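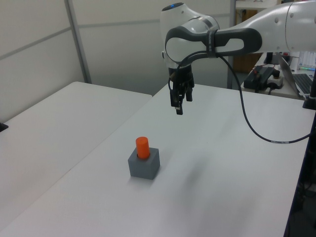
We drove over to Hadcombe last weekend to try the new bakery counter at Liyanage, the small grocery across from the old feed store. They've been selling packaged food there for years, but the counter opened in July 2022 and I hadn't gotten around to it until now.

The building dates from 1835 and the floor slopes toward the street. The counter is at the back on the left, past the canned goods. You order, take a slip, and pay at the front with whatever else you're buying. I had the potato bun and my wife had a slice of the coconut cake. The bun was good, soft on the outside with a fair amount of black pepper in the filling. The cake was a little dry. Coffee is drip only, $2 a cup, and you pour it yourself.

They get their flour from the mill in Biltbridge, and you can buy it in 5-pound bags if you ask. I bought one. I haven't baked with it yet.
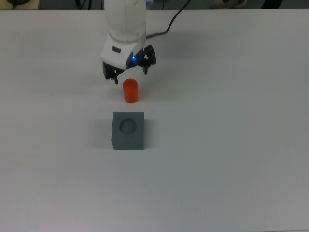
Parking is the main problem. There are a few spots out front, but they were full both times we went past, so we left the car by the library and walked. If you're coming from the Irneck side, take the lower road — the upper one is closed for pipe work and the detour adds a lot of time.

Alby Mudgway was behind the counter. He used to run the lunch window at the bus station, and a few people in line clearly knew him from there. He told us the fish rolls sell out before noon and that they'll start doing soup in August if they can get the second burner hooked up. I asked about the old chicken pie from the bus station and he said maybe in the fall.

Seating is two stools at the window and a bench outside. We took the bench, which was in the shade.

The address is 243 Mill Street. They open early and close when the case is empty, so I'd go in the morning. I want to try the fish rolls next time, and I'll probably pick up more of the buns to freeze.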